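**Notas da estrada, 2025-08-27**

Voltei ontem à noite com a voz feita num oito e a mala ainda por desfazer, mas prometi que esta carta saía antes do fim do mês, por isso cá vai!

O disco está misturado. Nove canções entraram em estúdio e ficaram oito, que a valsa nunca me convenceu (guardo-a para outra altura, ou para ninguém). Chama-se *Skoltemia* e sai em outubro pela Zono. Quem já ouviu a primeira faixa ao vivo vai estranhar o início: tirámos a bateria toda e deixámos só a guitarra e o harmónio, e demorei umas semanas a habituar-me. Agora não a quero de outra maneira.

O concerto em Hiltgate foi o melhor deste verão. A sala leva 146 pessoas sentadas e havia gente de pé ao fundo, encostada aos casacos. Toquei cinco canções novas seguidas sem dizer uma palavra pelo meio — coisa rara em mim, bem sei — e na última parti uma corda a meio do refrão. Acabei a cantar sem guitarra e vocês cantaram comigo. Obrigada, a sério.
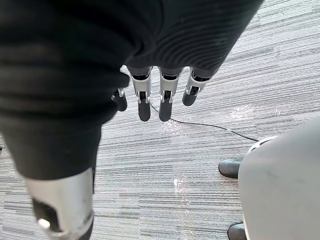

Na noite seguinte, no Heitmann, foi tudo mais calmo. Sala pequena, piano de parede um bocadinho desafinado nos agudos, e um público que ouvia até ao último segundo de cada acorde. Experimentei lá a versão lenta de «Sal na Gaveta» e acho que vai ficar assim no alinhamento. Se estiveram lá e discordam, respondam a este email, que eu leio tudo (devagar, mas leio).

Datas novas: em outubro faço duas noites de apresentação, as duas em formato acústico, e os bilhetes ficam primeiro para quem recebe esta carta. Já somos 2162 na lista! Mando o link assim que as salas confirmarem os horários.

Ah, e as t-shirts verdes esgotaram nos tamanhos pequenos. Vou mandar fazer mais, mas talvez em azul, ainda não decidi.

Até já, e bebam chá com mel por mim.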